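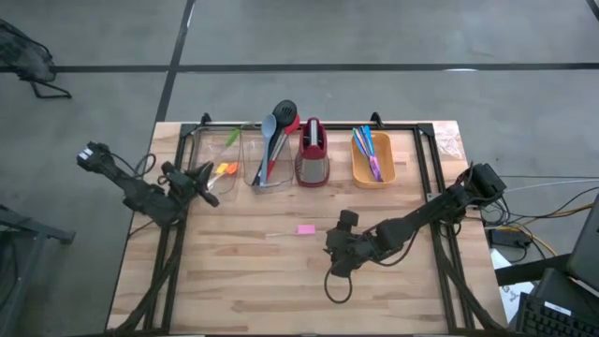
Butcher-block tabletop with pale planks, on a concrete floor.

About Rirkier

Rirkier Surfaces makes solid wood tops for workbenches, counters, packing stations and school shops. We glue, flatten, size and finish them in one building in Arbridge. We don't make cabinets, chairs or flooring, and we don't sell veneered or printed tops.

The company was started in 2000 by Mavis Blackwood, who had spent her earlier working life grading lumber at a sawmill and wanted to do something with the short boards that mills found hard to sell. Short boards are well suited to edge-glued tops. The strips in a top are narrow, and in many patterns they do not need to run the full length. The first products were cutting boards and small bench tops for hobby shops. Counter-length work began after we bought our first large clamp carrier from a furniture plant that was closing. That machine is still in use for short runs.

Mavis still sets our grading rules. Everett Villanueva runs the plant. Azra Dimitriou is in charge of drying and moisture control, Birdie Ferreira handles orders and drawings, and Marcus Halvorsen looks after finishing and repairs.

What we make

Our tops are sold in three lines.

Biver is the bench line. Tops are thick, made from full-length strips set on edge, and supplied either flat-sanded or with an oil finish. They are intended for vises, dog holes and hammering. We will drill and rout to a customer's drawing before finishing.

Doucet is the counter line. Strips may be full length or finger-jointed, and the customer chooses which at the time of order. Full-length costs more and takes longer, as we have to wait for enough long stock of one color. Sink cutouts are made at the plant whenever we have the sink template in hand. Cutouts made on site are not covered by our warranty unless the cut edge was sealed the same day.

The third line has no name and appears on quotes as "station tops." These are plain rectangles for packing, sorting, sewing and light assembly, sold mostly to businesses that already have frames and legs. Standard edges are square with a small round-over. Color matching is not offered on station tops. Boards in the same top may differ in shade, and mineral streaks and small tight knots are allowed on both faces.

How a top is made

Lumber arrives kiln-dried from the mill and is stacked on sticks in our conditioning room. It stays there until readings taken at the center and both ends of sample boards agree with one another and with the room. Azra keeps the log. A stack that reads well at the ends but wet in the center goes back on the sticks, whatever the order book says.

Boards are then ripped into strips, and each strip is turned so that its face grain becomes edge grain. This puts the more stable direction of the wood across the width of the top and leaves a harder-wearing surface. Defects are marked by hand with a crayon and cut out at the chop saw. Offcuts too short for finger-jointing go to the boiler that heats the conditioning room.

Strips are planed on both glue faces shortly before gluing. A planed face that has sat overnight is planed again. Glue is applied by roller, the strips are laid up in the clamp carrier, and pressure is brought on from the center outward. We use a water-resistant wood glue on all three lines. The glue is rated for indirect food contact once cured.

After clamping, each top rests before it is surfaced. Glue adds water to the wood along every joint, and the wood swells slightly there. If the top is sanded flat too early, that moisture leaves later and a shallow groove shows at each glue line. We had this problem with our early tops and replaced a number of them. The resting period was lengthened as a result, and it is the main reason our lead times are longer than some buyers expect.

Surfacing is done on a wide-belt sander in three passes of increasingly fine grit. The top is turned over after each pass so that the same amount of wood comes off both faces. Edges are trimmed on a sliding saw and eased on a router table. Every top is then checked for flatness with a straightedge laid along both diagonals, across the width at each end, and down the middle.

Finishes

Oil. A penetrating oil, applied in two coats and wiped. Suitable for benches and dry counters. The owner can renew it with a cloth and should expect to do so.

Hardwax. A harder film than oil, with a low sheen. It stands up to water better and can be repaired in patches. Most Doucet tops leave with this finish.

Clear coat. A sprayed coating for station tops that are wiped down often. It resists stains well. Scratches cannot be blended in, so a damaged coating has to be sanded off across the full surface and sprayed again.

Unfinished. Supplied sanded, wrapped in plastic, with a sheet explaining that both faces and all edges must be sealed before use. A top sealed on one face only will cup.

Samples of each finish are available on offcuts. There is no charge for the first set.

Installation and movement

Wood gets wider in humid weather and narrower in dry weather. The change along its length is small enough to ignore. A top has to be fastened so that it can move across its width, and most of the complaints we receive come from tops that were screwed down tight on every side.

Use slotted holes or figure-eight clips at the front and back of the frame. A single row of fixed screws along the centerline is acceptable, and on deep tops we recommend it, as it divides the movement evenly between front and back. Metal frames should be fitted with washers under the screw heads. Do not run adhesive between the top and the frame.

Leave the wrapping on until the day of installation. Store the top flat, off the floor, with supports under both ends and the middle. Do not stand it against a wall. If the building is new, the heating or cooling should be running before the top is brought in. Fresh plaster and fresh concrete both give off a good deal of water, and a top stored in such a room will take it up.

Repairs and refinishing

We accept our own tops back for refinishing at any age. Each one carries a job number, stamped on the underside near one corner, which lets Marcus look up the strip pattern, the glue batch and the original finish. Tops made before the numbering system was introduced can usually be identified by their thickness and edge profile.

Refinishing consists of sanding both faces, filling open joints where needed, and applying the finish again. Burns and deep cuts are sanded out if there is enough thickness left. If there is not, we can rip out the damaged strips and glue in new ones. New wood will be lighter at first and darkens over the following year or two, depending on how much daylight the room gets.

We do not refinish tops by other makers. We have no record of the glue or the moisture content, and cannot say how the panel will behave after sanding.

The plant

The building was put up as a cannery warehouse. We occupied one bay at first and took over the others as tenants moved out. Its floor is level enough for the clamp carrier and strong enough for lumber stacks, and the loading door takes a flatbed. Dust is drawn off at every machine and collected outside. Finishing is done in a separate room with its own air supply, and no sanding takes place on that side of the wall.

Visitors are welcome by appointment from September through May. During the summer the conditioning room runs at full load and we prefer to keep its doors shut. Closed shoes are required, and we supply ear and eye protection at the entrance. Customers choosing boards for a full-length Doucet top may do so in person once the deposit has been paid.

Ordering

Please send a drawing with overall length, width and thickness, the location of any cutouts, and a note of which edges will be visible. Hand sketches are fine if the dimensions can be read. Birdie returns a scaled drawing for signature, and production starts when the signed copy comes back. Changes after that point are possible until the strips are glued.

Tops are shipped on pallets with corner guards and a hardboard cover on each face. Check the corners before signing the carrier's receipt and note any damage on it. Orders may also be picked up at the plant between 8 a.m. and 3 p.m., and our staff will help load. Bring blankets and enough straps for the size of the top.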